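Cuaderno de taller, diciembre de 2025
Banco de pruebas de iluminación

¡Por fin llegó el driver Nanoleck! Lo monté esta mañana con el perfil de aluminio y el difusor opal que había dejado cortado Judit Bodnár, y la diferencia con la fuente anterior es enorme. Se acabó el parpadeo al bajar del mínimo (lo miré con el móvil en cámara lenta y la banda oscura ya no aparece). Regulo hasta el 2 % y la luz sigue limpia, sin saltos. ¡Qué gusto!

Montaje: tira Brustden de 24 V, blanco neutro, alimentada por un solo extremo. Perfil pegado a la chapa de prueba con cinta térmica. Después de una hora a plena potencia, el termopar del centro marcaba 55 grados, y con el perfil al aire, sin chapa, subió a 65. O sea que la chapa ayuda muchísimo, más de lo que yo esperaba. Repetir con el difusor quitado, que me pica la curiosidad.

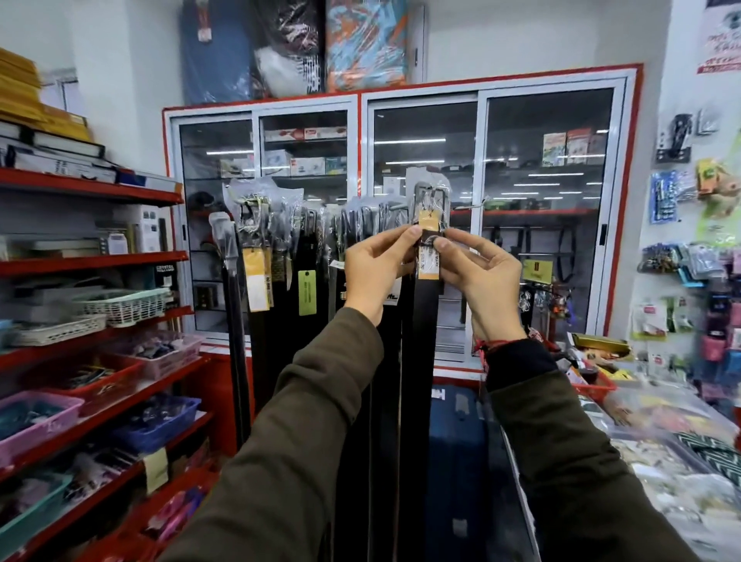 Caída de tensión: en el extremo lejano se nota a simple vista un tono algo más apagado. Metí alimentación por los dos lados con cable más grueso y quedó parejo de punta a punta. Para la instalación de Borbély lo haría así desde el principio, aunque haya que pasar un cable más por la canaleta.

Los conectores rápidos Jallell, regular. Uno perdía contacto al mover la tira y acabé soldando. Con soldadura y termorretráctil no se mueve nada, y tampoco se tarda tanto.

Luxómetro a la altura de la mesa, difusor puesto, al 50 %: 201 lux. Muy buena cifra para un perfil tan estrecho, y sin puntitos visibles salvo en la esquina, donde el corte a inglete deja escapar un hilo de luz. Judit propone una tapa impresa en negro; tengo el dibujo a medias.

Pendiente: tapa de la esquina, prueba larga con el driver dentro de la caja cerrada y pedir más difusor opal antes de marzo.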